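Keeping a small laundry in order through winter

In our house in Pemevwood the laundry is also the back entrance, the place for wet boots and the place where the ironing waits. When we moved in, I did not know how much moisture one small room can hold. These tips are what I have learned since then, some from my own mistakes and some from my neighbour Annag Swanson, who has lived in this street much longer than me.

Drying clothes indoors

Put the airer near the window and not against the wall. The air must be able to pass on both sides. I hang thick things (jeans, towels, hoodies) on the outer rails and the thin things inside, and I leave one rail empty between two towels. It looks like a waste of space, but the whole load is ready sooner.

Run the spin cycle a second time before you hang anything. My machine is an old one and the extra spin takes only a few minutes.

Open the window at both ends of the day, even in cold weather. I do it at 7 in the morning while the kettle boils and once more before dinner. If you have a dryer, clean the lint filter after every load, also when it looks clean.

Musty towels

A towel which smells as soon as it gets damp usually has old detergent in it. Wash it hot with half the powder you normally use and no fabric softener. Then wash it again with a cup of white vinegar and nothing else. Please never mix vinegar with bleach, and rinse the drawer of the machine if you used bleach in it before.

After this, stop using softener on towels. Mine became a little rougher, and I have come to prefer it.

Washing machine seal

Front loaders collect grey slime in the fold of the rubber door seal. Pull the fold back gently and wipe inside it with an old cloth and warm soapy water. There are usually coins and hair ties in there. Leave the door a little open between washes, unless you have small children or a cat who likes dark places.

Storing bedding and out-of-season clothes

Everything must be completely dry before it goes in a closed container. I mean dry also in the seams. I leave doonas over the back of chairs for one full day, turning them once, and only then I fold them.

Plastic bins are good against moths and dust, but they keep moisture inside as well as outside. Wash a bin with dishwashing liquid before the first use, rinse it, and let it stand open overnight. I do not like the perfumed sheets that people put between the blankets. A cotton bag with cedar chips does the same work, and you can sand the chips lightly when the smell becomes weak.

Choose a bin with a thick rim if you plan to carry it when it is full. I had cheap ones with a thin edge, and they hurt my fingers on the stairs.

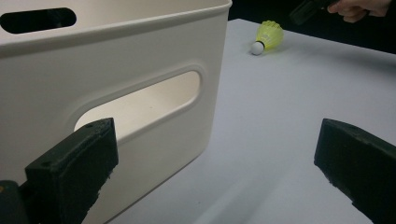 Labels that stay on

Sticky labels fall off in a humid room. I tie a luggage tag to the handle, or where there is no handle I write on painter's tape and put it on the short side, so I can read it from the shelf. Write what is inside and for which bed. "Sheets" alone is not enough, as I found out when visitors came at 9 in the evening and I had to open every bin in the cupboard.

Wet boots and the floor

Stand boots on a tray with a layer of pebbles. The water runs down between the stones and the soles dry from below. Newspaper inside the boot helps too, but change it after two hours, when it has taken what it can. Do not put leather near the heater. Annag ruined a good pair this way and she still talks about it.

For the floor itself I use warm water with a very small amount of dishwashing liquid, and after that a dry mop. Too much soap leaves a sticky film, and then every footprint shows.

Mould in the corners

Wipe small spots as soon as you see them, with a damp cloth and a bit of detergent, and throw the cloth away. Wear gloves and keep the window open. If the mould comes back in the same place each February, look for a leak or a blocked gutter on the other side of the wall. Ours was the gutter.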